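Visit Report: Kitchenware Collection and Serving Rooms, Batis House

Prepared for the Household Studies Section, 2025-09-24
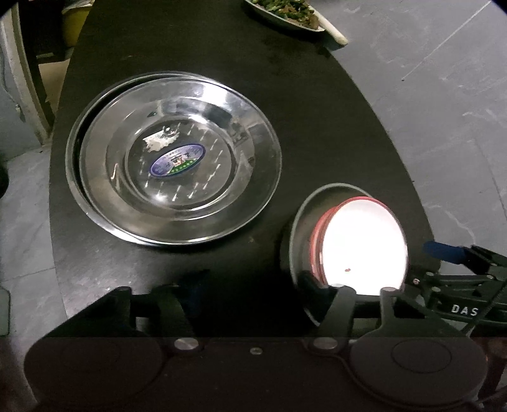
1. Purpose of the Visit

The Section was invited to view the metal tableware held at Batis House and to see how it is stored, set out and used in teaching. The invitation came from Beverley Horrocks, who has charge of the collection and who received our party of eight at the main entrance. The visit had first been proposed in May and was put off while the upper storeroom was repainted.

Our Section is preparing its own loan collection of everyday kitchen goods for schools. We wished to learn what a small institution with limited space can reasonably keep, and how pieces intended for daily use should be labeled and recorded when they become part of a collection.

2. The House and Its Rooms

Batis House occupies a former wholesale grocery on a sloping street behind the market. The ground floor holds the entrance, a cloakroom and the larger of the two serving rooms. The collection is kept upstairs in three connected rooms, reached by a staircase that is steep and somewhat narrow. Members who have difficulty with stairs should ask for the goods elevator, which is operated by the staff and must be requested in advance.

The collection numbers 2000 pieces, most of them acquired from households and closed restaurants. Ms. Horrocks explained that the house does not seek rare items. Its interest is in the plates, pans, lids and basins that families buy, use for many years and then discard without record. A donor is asked to complete a single form giving the place of purchase, the usual purpose of the piece and the name by which it was known at home. This last question has produced some of the most useful information in the files, as the same shape of dish may carry several names within one town.

3. Pieces Set Out on the Dark Table

The party spent the longest part of the morning with the metalware on the dark table. The large round stainless steel piece drew the most discussion. Members could not agree whether it should be called a plate or a shallow basin, and the question was not settled before we left. The polished rim steps down in rings to a flat center, where an oval sticker with a blue-violet border is still in place. A small picture of a gate-like building appears in the middle of the sticker. Close to it is a ragged, whitish remnant of a torn paper label.

These two scraps of paper led to a helpful exchange on the treatment of stickers. The policy at Batis House is that nothing is removed from a piece after it has entered the collection. Stickers, price labels and the remains of either are treated as part of the object and are entered on the record card. Ms. Horrocks observed that a shop sticker is often the only printed matter a plain steel dish will ever carry, and that it is commonly lost the first time the dish is used. Where a label has been partly torn away, the card describes what is left and makes no attempt to complete it.

Our own draft rules call for all adhesive labels to be taken off before a piece is sent to a school. In light of this discussion, the Section may wish to keep two groups — one for handling and washing, the other for study only.

A smaller round metal vessel with a thin grey rim stands at the lower right of the large piece, with a red-rimmed round container resting in or over it. Bright metal against a dark surface has obvious merits for display, although the shine on a polished rim can be severe. Several members found that they had to move to one side to read the surface properly. The house is considering softer lamps for this reason, but no decision has been made.

4. Storage

Flat pieces are shelved by width and deep pieces by height. Nested sets are kept together, with a sheet of Grukaver felt between one piece and the next. The felt is cut on the premises and replaced when it begins to shed. Shelves are marked on the front edge with a letter and a number, and the same mark is entered on the card.

The card system itself was supplied by Andano and has been in use for 11 years. It is kept on paper, with a typed index by shape, by donor and by household name. A plan to move the index to a computer has been discussed, but the staff prefer to finish checking the older cards first. We were permitted to examine one full drawer and found the entries clear and consistent, apart from some early cards on which the diameter had been left blank.

5. Serving Room Session and Refreshments

After the storerooms, the party was taken down to the larger serving room, where the house holds its Swati sessions for local schools. Pupils lay a table for a given meal, using pieces from the handling group, and then record what each piece was used for. The session lasts one hour. Tea and flatbread were served at the close, and members had the opportunity to speak with two of the teaching staff.

6. Matters for the Section

It is recommended that the donor form used at Batis House be adapted for our own purposes, with the permission already offered by Ms. Horrocks. The rule on adhesive labels should be placed on the agenda of the next regular meeting. A sample of the felt has been obtained and is held at the Section office.

The Section records its thanks to Ms. Horrocks and her colleagues. Members wishing to make a private visit should write to the house directly — telephone requests are not accepted — and should state whether the goods elevator will be needed.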